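Chapter 7
When the Robot Joins the Shift: Automation and the People Around It

Every automated workplace still runs on notes to coworkers, and some of the best ones hang on whiteboards.

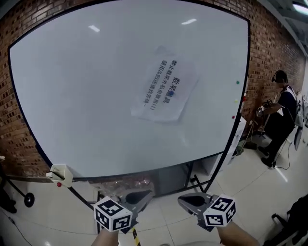 7.1 Teaching by Hand

Before a robot can fold, sort or pack, somebody has to show it how. In a growing number of workplaces that is now a job, with shifts and sore wrists and a tool sign-out rule. The worker holds a pair of grippers, does the task, and the movement is recorded. Then the worker does it again! The sheet on the whiteboard belongs to this kind of work. Its heading says the items are data-collection props, and the lines under it forbid borrowing them for anything else and name the person to see for pickup and return.

We love that sheet of paper, and we will come back to it in section 7.4, because it raises the question that runs through the whole chapter: when a new machine arrives, who gets to decide how the work around it is done?

7.2 The Kulari Packing Hall

Our main case is Kulari, a parts distributor that began automating its packing hall one January. At the time it had 434 employees, and 80 of them packed boxes by hand. Shufen Ding had run the evening line for years. She could tell by the sound of a carton whether it was overfilled, and she was sure (rightly, as we'll see) that the new system could not.

Her manager, Lies Wouters, asked her to become a demonstrator. Over the first season Ding and her team recorded 3347 packing runs, and along the way they rewrote the packing guide, moved two benches and talked the engineers out of a tray that pinched fingers. Their skill had become something other people needed to ask about, and that changed their standing in the building. It also changed their pay grade, though only after a long argument, which we follow in section 7.3.

Before you read on
Think of a job you know well. Which parts could you show with your hands, and which would you have to explain out loud?

Key terms: demonstration, task redesign, tacit knowledge, pay grade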